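Before you buy a single pot of paint, spend a day watching the light in your room! It costs nothing and it will teach you more about colour than any swatch book I've ever owned.

Start in the morning, with the blinds up and the lamps off. Stick a sheet of plain white paper to each wall at eye height - masking tape is fine - and jot down what you see. Is the paper bluish? Creamy? Plain grey? Go back at noon, at 3 pm and again just before dark, and write it down each time.

You'll be amazed how much one white can wander. My north wall goes from butter to dishwater between lunch and dinner, and I'd lived with it for years without noticing.
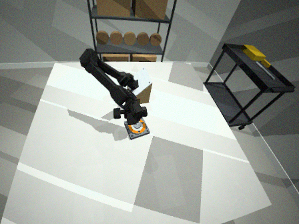 Next, make your test boards. Cut some heavy card into pieces 35 centimetres wide, give each one 2 coats, and let them dry overnight. Paint right to the edges, because a white border will throw your eye off completely.

Now move the boards around:

- flat against the wall, beside the window
- in the darkest corner
- down low, next to the flooring
- under your evening lamps

Leave each one for a few minutes before you judge it. I like to look away, make a cup of tea and come back fresh. My neighbour Nkechi swears by squinting, and I have to admit it works a treat for comparing two greys!

If a colour looks good in three spots and awful in the fourth, try it at half strength before giving up on it. Most paint counters will mix a half tint if you ask.

Write the winning name on the back of the board and keep it somewhere dry for touch-ups.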